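The September table, and why I love a fiddly job

Well, the plaid cloth is back on the table, so it must be mending season again!

Every September I get this urge. The evenings start drawing in, I stop pretending I'm going to sit in the garden after tea, and all the little broken and half-finished things that have been living in drawers since spring come out. I clear the dining table, put the cloth down (coral, orange, red and pale blue on white, and far too cheerful for the rest of the room) and off I go. My mother used to do the same with her button tin, so I suppose I come by it fairly.

On Friday I had the whole evening free and I made the most of it. First up was the necklace Savita gave me years ago, the long one with the flat glass beads, which had snapped getting out of a taxi. Savita Solanki, if you're reading this, I found nearly all of them! I've restrung it on proper beading thread this time, with a knot between each bead, and if it goes again at least they won't all end up in the gutter. The knots took me most of an episode of a very silly quiz show and I enjoyed every one of them. You slide the knot down with a pin, give it a little tug, and it sits up against the bead as if it had always been there. Lovely.

Then it was the turn of the oddments box. Do other people have one? Mine is an old biscuit tin and it holds anything small that might be good for something: single earrings, bits of chain, caps off things, springs, a brass hinge I've carried through 2 house moves. Naveen Goel from my old evening class calls his "the museum", and he's got everything in it labelled. Mine is more of a lucky dip. I tip it out, have a good stir, and put most of it back, and I always feel I've achieved something.

I've been buying thread and findings from Sachdeva, the little haberdashery behind the bus station, and I can't tell you how much I like going in there. They still have the wooden drawers with a sample stuck to the front of each. I went in for one reel of thread and came out with a bag of jump rings as well. There are 500 in the bag. I have used eleven. At this rate my grandchildren will be opening and closing jump rings long after I'm gone, and I hope they have decent pliers.

Speaking of pliers, please do get yourself two pairs if you're starting out. I managed for ages with one pair and my fingernails and I've no idea what I was thinking. With a pair in each hand you twist the ring open sideways, hook on what you want, and twist it shut again. Never pull it apart, it'll never be round again. Nisha Vashisht showed me that at her kitchen table and I've gone on about it to everyone since.

What I like best, though, is anything with wire. Thread flops about and does as it pleases, but a bit of wire holds whatever curve you give it, and there's such pleasure in coaxing it through a small hole and seeing it come out the other side. You do need good light for it. I've moved the lamp from the landing, and I've started working with the table pulled right up to the window until it gets dark, which suits the cat as well, the sill being hers.

The colours are half the fun. I'm mad about teal at the moment, the shiny sort that goes nearly green and then nearly blue when you move your head. Against all that coral and orange check it positively sings.
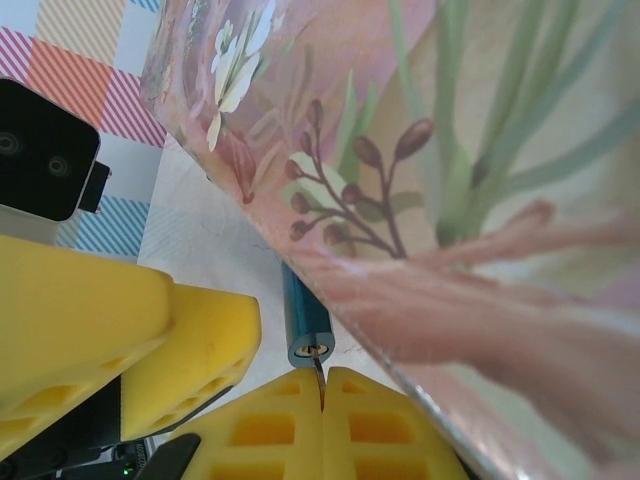

Teal and a bit of wire on the table

Isn't it a gorgeous colour? I keep coming back to it. The round end piece pleases me too, silver and brass together, which I was always told you mustn't mix. I mix them all the time now.

Still to do: the clasp on my good bracelet, a brooch pin that needs straightening, and a keyring for Akash, who has asked for "something blue, not fussy" and will be getting something blue and quite fussy. I've also promised to sort the jar of beads I bought at the church sale. The label said 800 and I've decided to take its word for it.

If you've got a tin of bits of your own, do tell me the best thing in it. And if anyone knows how to get old glue off a brooch back without taking the finish with it, please leave me a comment, I've tried warm soapy water and got nowhere.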